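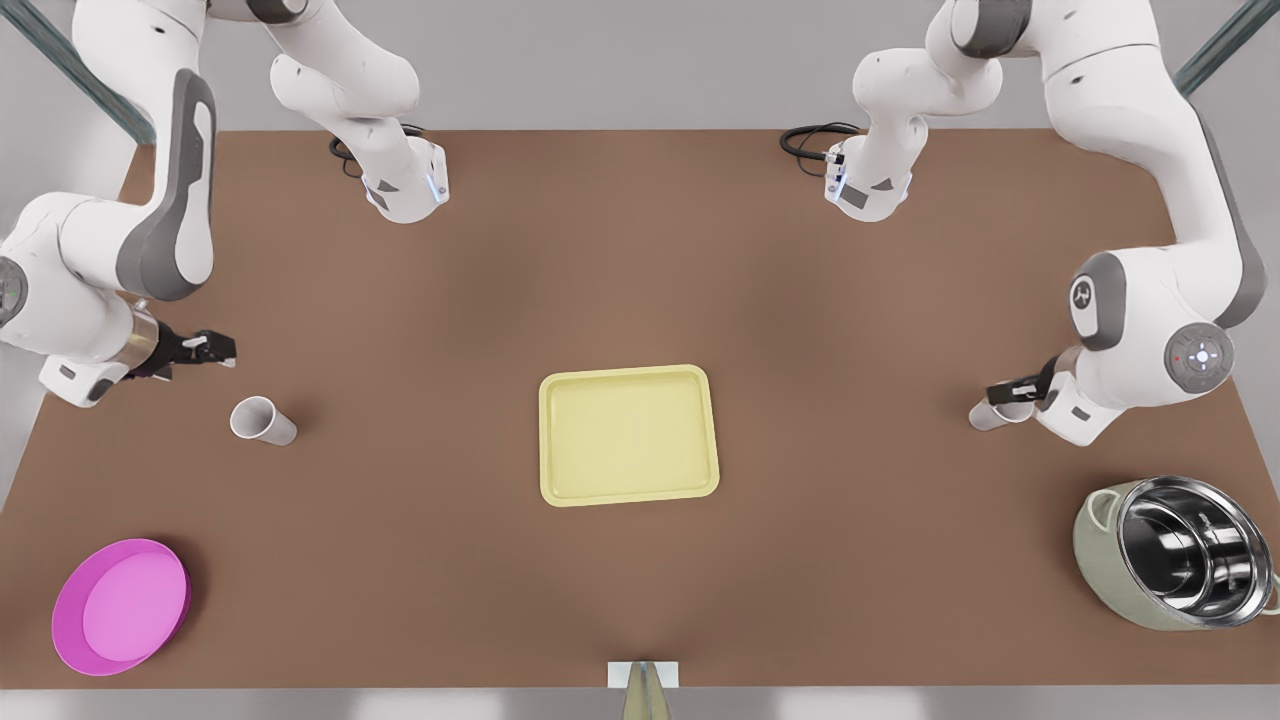 A reader wrote in after my last post to say the Tinddale loop is no good past March, too dry, the falls just a stain on the rock, and why would anyone drive out there in summer. Fair enough. I went anyway.

25 July 2024. Left Hakonbridge way too early, gas station coffee, half a bagel. The trailhead lot holds maybe a dozen cars and it was already filling up when I pulled in. Bring cash for the box, the card thing was broken again.

First mile is flat, old logging road, kind of dull. Then it goes up. And up. You gain nearly 2,000 feet before the ridge and most of that comes in one long set of switchbacks with no shade. My knees had opinions. There's a bench at post 50, sit on it, the next one is missing its seat.

The reader was right about the falls by the way. A trickle. But the ridge! Wind finally, and you can see clear down to Luik and the lake behind it, and a whole slope of fireweed I did not expect. Ate my other half bagel up there and stayed longer then I meant to.

Coming down I took the east side, wich is steeper but drops you right at the creek. Cold water, shoes off, best part of the day. Map says the creek crossing is at post 127 – it moved, look for the orange tape a bit upstream.

Drove home the long way on 357 through Gilbridge. Pie place was closed (closed!!) so I got fries at the stand by the bridge and ate them on the hood of the car. Good fries. Too much salt, didn't care.

Would I do it in summer again? Yeah, but with more water. I took two bottles and ran out before the creek. Dog people – it's leash only now, new sign at the gate.

Gotta run, laundry. More on the Luik side next time, if my boots dry out.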